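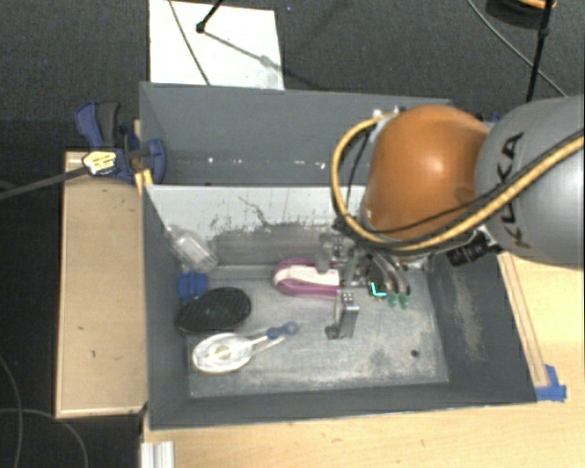
October, 9:40 am

Income protection claims, sorting the test batch. 865 letters came over from Netholm, 800 of them readable. Set the other 65 aside for rescanning.

Ran the first 300 through the wording check. Main trouble is still the deferred period – the Harasym policies count it from the last day worked, the Grurley ones from the date of the doctor's note. The rule treats both the same, so the payment start dates are wrong on the Grurley side.

Marisol is splitting the rule in two. Guadalupe wants 200 declined claims read by hand before we change anything on terminal illness wording. Fine by me.

To do: ask Londik for the 2nd edition policy booklet, pages 14 to 19.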